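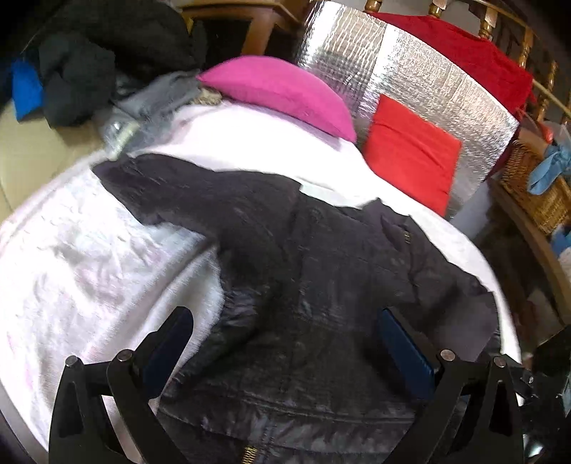
Histero (software)

Search the wiki Go

Histero is a free software package for teaching robot arms to handle clothes. It takes recordings made with a hand-held gripper, works out where the gripper was and how far its jaws were open, and turns all of it into something a robot controller can learn from and play back. I've been using it since the early releases and I've broken most parts of it at one time or another, so I'm writing this entry the way I'd explain it to somebody at the next desk.

Background

Trinidad Calimlim wrote the first version at Flevel, mostly to get out of labeling jackets by hand. She wanted a tool that could look at a recording and say "the grasp starts here, the lift starts here" without a person scrubbing through it all afternoon. Benjie Bautista came in later and rewrote the motion planner, which used to be a separate program called Cabrera. You'll still find that name all over the config files (I keep meaning to send in a patch for that!).

How it works

There are three stages, and they run one after the other.

Tracking comes first. Histero follows fixed points in the room from one video frame to the next and uses them to get the path of the gripper. Rooms with lots of corners and edges are easy. A plain white sheet filling the view is hard, and so is anything shiny, where the highlights slide around as the camera moves and the tracker happily follows them. If your path suddenly drifts sideways, look for a reflection before you start fiddling with the settings.

Next is segmentation, meaning the software marks out which pixels are cloth and which are finger pads. Dark clothes are the sore spot. Black fabric next to a black gripper body gives the model very little to go on, and in the old releases it would cheerfully decide the sleeve was part of the tool. Colored pads help a lot, and the current model leans on them pretty heavily.

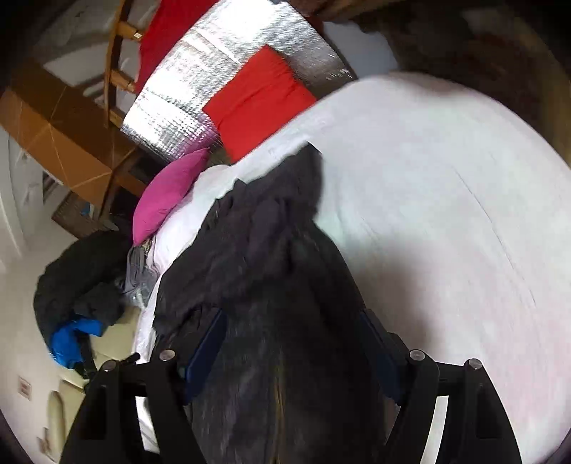
The last stage is the planner. It doesn't try to work out the full shape of the garment, which I think was a smart call. It keeps a short list of places worth grabbing (hems, cuffs, collars, the edge of an opening) and picks one based on how similar pieces were handled in the recordings. Then it puts out a chunk of motion, checks the camera again, and puts out the next one. The default chunk is 7 steps. I've tried longer ones and the arm gets very sure of itself and grabs air.

Training data

The starter set that ships with Histero has 484 recordings in it. You can train on fewer, and Benjie's notes say 200 is enough for a single type of garment if the lighting doesn't change much. I'd go for more variety over more repeats, with different beds, different clutter, different piles of laundry in the background.

Known problems

Jaw width gets misread when both pads are buried in thick, puffy material. Version 2 added a filter for this, and it helps, but it also smooths over quick regrasps, so turn it off if your recordings have lots of those. Exporting to Osent still drops the time stamps on long files. Splitting the files first gets around it.

See also: Cabrera (planner), Osent, Cloth segmentation

Share 7 | Comments 2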